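Projects > Garment Handling Programme > Progress reports

19 July 2018
By Xóchitl Beltrán, project coordinator, Dranstead

Progress report number 3: the open day and the work on hanging garments

Dear colleagues at the Cárdenas Fund,

This report covers the period from February until now. As we agreed in our last call, I write mostly about the open day, because a large part of your second payment was meant for it, and I keep the technical part short. The budget table was sent separately and I do not repeat it in this text.

1. Preparation

We began to prepare the open day in February. At first we wanted to hold it in the main hall, but the floor there is used for the laundry trolleys of our neighbours at Grerkora, and it was not possible to move these for a whole day. We therefore used the workshop on the ground floor. It is smaller, and for this reason we asked the visitors to register for a fixed time. Each group stayed for 30 minutes. The groups were small enough that everybody could see the table without standing on their toes, which had been a complaint at our earlier visit day.

The invitation was sent to the laundries and second-hand clothing shops of the region, to the technical college, and to the people living in our street. I must admit that I had expected the laundries to answer first. In reality the first answers came from the clothing shops, and they sent also the most people.

2. The day itself

We received 478 visitors. This is more than we had planned for, and in the afternoon we opened one additional time for the families who had come without registration. The programme for each group was the same: a short welcome by me, a demonstration at the table, and then questions. The welcome became shorter during the day, as I noticed that people were looking over my shoulder at the arms.

For the demonstration we used ordinary clothes which our own staff had brought from home. We had discussed buying new shirts, all the same size and colour, and the engineers from Otimetti would have preferred this. I am glad that we did not do it. The shop owners told me several times that they recognized their own work in the mixed clothes, and some of them gave us very exact advice about which fabrics slide from a hanger and which ones hold.

The arms worked slowly. We had told the visitors this at the beginning, and most of them accepted it, although one gentleman from a laundry asked me politely if he could go for his lunch and come back. In the third group there was an interruption of five minutes when a hanger turned sideways and the operator had to stop and set the rack again. The operator explained to the group what had happened, and afterwards there were more questions than in any other group. We will keep such explanations in the programme, also when nothing goes wrong.

3. Questions from the visitors

The questions were written down by two students of the college. Almost half of them were about jobs. We had prepared an answer together with Grerkora, and it was read in the same words to every group: the project looks at the sorting and hanging of returned clothing, it is at the research stage, and no workplace at Grerkora depends on its result. I believe this was correct, but it sounded a little stiff when it was read for the fifth time. For the next event I would like that somebody from the Grerkora floor staff answers in their own words.

The other questions were more practical. People wanted to know if the grippers can damage a thin fabric, if the system can recognize a wet garment, who is responsible when a button is lost, and how much such a table costs. To the last question we could not give a good answer, and I ask you to tell us if you permit us to name the equipment budget in public.

4. State of the technical work

The clothes rack is now our standard object for the handling tests. In the earlier period we worked only with folded clothes lying flat, and the change to hanging clothes has cost us more time than was foreseen in the plan. A garment on a hanger has a shape which changes as soon as its neighbour is touched — dark trousers next to a dark jacket are a difficult case for the cameras, and also for me when I look at the recordings.

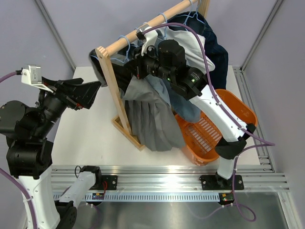 Our engineers have therefore divided the task into smaller steps. The first step is to reach in between the garments without pushing them together. The second is to hold one garment near its top, and the third is to bring it away from the rod. The first step is now reliable enough to show in public. The second works well with heavier fabrics and less well with thin ones. The third step is still in development, and at the open day we showed it only with the operator guiding the movement.

The cable routing on both arms was also improved after a remark from Otimetti, whose engineer spent a day with us in spring. The cameras at the wrists stay connected during the longer movements, which was a source of lost recordings in the previous period.

5. Deviations from the plan

There are two deviations. The comparison between folded and hanging clothes will be delivered later than written in the agreement, as I explained by telephone. The printed brochure was replaced by a single sheet, and the money saved was used for the additional hour of the operators in the afternoon. If you need a formal request for this change, I will prepare one.

6. Next period

We will continue with the second and third steps and with a larger variety of fabrics. Two of the clothing shops have offered to lend us unsold garments — I have asked them for a written confirmation and will forward it when it arrives. The college would like to bring its students for a half-day visit, and we have agreed in principle, but the date is still open.

Please send your remarks on this report to me directly. The students' list of questions can be sent to you on request; it is handwritten, and I am still typing it.

Xóchitl Beltrán

2 comments | 5 shares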